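Why Do Pots Have Handles?

Things at Home, explained for young readers
By Morag Forsyth
December 3, 2020

Go to the kitchen and look for a handle. You will find one very soon. There is a handle on the pan, on the drawer, on the door of the fridge and on the jug. When you have found those, look at the cups. Some cups have a handle and some have none. Who decided this, and how?

A handle is the part of a thing that is made for your hand. The rest of the thing is made for its work. The round part of a pot is made for holding soup, and it is very good at this, but it is not a nice shape to carry. It is too wide for small fingers, it can be slippery, and when the soup is ready it is much too hot.

Handles are very old. People put them on clay pots thousands of years ago. Sometimes the handle was only a small bump of clay with a hole in it, and a string went through the hole. If you visit a museum, look for these little bumps, which are called lugs. On some old pots you can still see where the maker pressed the clay with a thumb.

Handles and heat

Heat likes to travel. It moves from a hot place to a cooler place, and it goes through some materials quickly and through others slowly. Metal lets the heat pass quickly. We say that metal is a good conductor. Wood and most plastics let it pass slowly, and we call them insulators.

You can feel this without a stove. Put a metal spoon and a wooden spoon in the same room for an hour. Now touch both of them. The metal one feels colder, although the two spoons have the same temperature. It feels colder because the metal takes the heat away from your finger faster.

For a pot, a good conductor is what the cook wants. The heat from the stove must get into the soup. For a handle, the cook wants the opposite. Many handles are therefore made of wood or plastic, or they have a cover of such material on the place where the hand goes.

But there are also handles made only of metal. How can anybody hold them? Sometimes they can't, and they must use a dry cloth or an oven glove. Sometimes the handle is long and thin. A thin piece of metal has only a narrow road for the heat, and if the road is also long, the air has time to cool the metal on the way. The far end of the handle stays cooler than the end near the pot. It can still be hot enough to burn you, especially over a fire, so the rule in my house is that we ask a grown-up first.

A soup of 70 degrees Celsius does not boil and perhaps does not look dangerous, but it can burn the skin very fast. Please remember this when you see a quiet pot without bubbles.

Handles and weight

Now fill a bottle with one liter of water. The water weighs 1,000 grams, or one kilogram. Hold the bottle close to your chest. This is easy. Then stretch out your arm and hold the same bottle far in front of you. After a short time your arm starts to shake! The water did not become heavier. It is only farther from your shoulder, and your muscles must work harder to stop it from turning your arm down.

The same thing happens with a frying pan. The handle sticks out on one side and the food is far from your hand. The pan wants to tip, and your wrist must hold against it. For a small pan this is all right. Big, heavy pans often have a second, short handle on the other side, so both hands can share the work.

A bucket has a different idea. Its handle goes over the top, from one side to the other, like a bridge. This kind of handle is called a bail. When you lift a bucket by its bail, the weight hangs straight under your hand. Nothing pulls it to the left or to the right, and your wrist can rest.

A bail has another good trick. At both ends it can usually turn a little. If you swing your arm when you walk, the handle moves and the bucket stays nearly upright. My neighbor's son Jin carries water to the hens every morning in Terkell, where we live, and he has become so good at this that only his left boot gets wet.

Why do cups not always have handles?

A cup is small. Most hands can go around it, at least most of the way, and a cup of cold milk does not burn anybody. For cold drinks we can therefore leave the handle away. A cup without a handle has also something good in the cupboard: it does not need a place for its ear. If the cups are a little narrower at the bottom than at the top, they can often stand one inside the other and make a tower. Try to do this with teacups, and you will see that the handles are always in the way. (Please try it slowly.)

For hot tea many people like a handle. But in some countries people drink tea from small bowls without one. They hold the bowl near the rim and at the foot, where it is less hot, and they do not fill it to the top. When the bowl is too hot to hold, they know that the tea is too hot to drink. I think this is a clever thermometer.

Knobs are handles too

A knob is a very short handle. You pinch it with your fingers, and you don't put your whole hand around it. We use knobs for light things, for example a lid, a small door or a little drawer. For a heavy drawer a knob is not so comfortable, and then we prefer a long handle where four fingers have a place.

On a lid the knob is usually in the middle. Can you guess the reason? It is the same as with the bucket. When you lift a round lid in its middle, all sides are equally heavy and the lid stays flat. If the knob were near the rim, the lid would hang down, and all the little drops under it would run onto your sleeve.

Sometimes the lid has a loop and not a round knob. A loop is useful for a person with thick gloves, or with fingers that cannot pinch strongly. You can put one finger through it, or even a hook or a stick.

Something to make

Here is an experiment for a table that may become wet. You need an empty yogurt cup, a piece of string as long as your arm, some dry beans or small stones, and a grown-up who makes the holes.

First ask for two holes near the rim, one exactly opposite the other. Push the ends of the string through the holes and tie a thick knot in each end on the inside. Now you have a cup with a bail.

Put some beans in and lift it with one finger. Watch how the cup finds its own balance. Then push all the beans to one side and lift again. Does it hang straight now?

Next, ask for two new holes, this time near the bottom, and move the string there. Fill the cup and lift it carefully. It will probably turn over and throw the beans on the table. The heavy part is now above the place where the string holds it, and heavy things that hang like to be below. That is why the makers of buckets put the handle at the top.

If you want, draw your own handle afterwards. My niece drew one for Otow, our old dog, so that he could carry his own dish to the kitchen. It was a big soft ring, because a dog has no fingers and must hold everything in his teeth.

Words to remember

Bail: a handle that goes over the top like a bridge.
Conductor: a material that lets heat pass quickly.
Insulator: a material that lets heat pass slowly.
Lug: a small ear on the side of a pot, often with a hole.

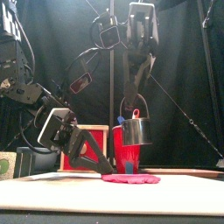 The shape of a handle tells you how its maker expected you to lift the thing. Your hand usually understands this before your head does, and it goes to the right place alone. Look at the small steel pot, which hangs in the air from its thin wire bail. The wire makes a high arch, so there is plenty of room between it and the red loop on top. The red plastic cup has a different shape, a little narrower toward its base, and the wooden box with the red panel has a small round knob that you could pinch with your fingers. Which of these would you like to carry if you were wearing thick winter gloves? Draw your answer, and draw the gloves too.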